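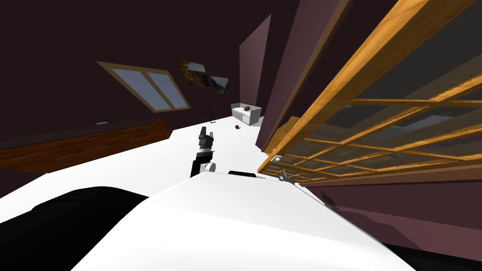
Plidville College Course Records

README for the June release

What is in this folder

Course listings, department notices and prize lists from Plidville College, typed up from the printed bulletins and saved as plain CSV. The set covers three departments: Commerce, Economics and Information Technology.

Files

courses.csv: one row per course, with code, title, department, credits and term
notices.csv: one row per notice, with the heading and full text
prizes.csv: one row per award, with category and year of study
departments.csv: short codes used in the other files

All files are UTF-8 with a header row. Text fields are in double quotes. Empty cells mean the bulletin left the entry blank.

Coverage

The bulletins run to 40 issues. Issue 19 is missing its back page, so its prize list is incomplete. In 7 issues the credits column was printed without a heading, and we matched it by position. Those rows have "y" in the check field.

Names

Student names have been removed from prizes.csv. Staff names stay in notices.csv as they appeared in print. Spellings were not corrected.

Known problems

Commerce changed its course codes partway through, and the old codes were reused for different courses. Join on code and term together, never on code alone. Evening sections taught at the Hevine building are listed twice in some terms.

The Pristano annex courses are not included yet.

Use

Free for teaching and research. Please credit Plidville College Library.

Contact

Jucélia Amaral, library office, Shih Hall. Send corrections with the issue number and row.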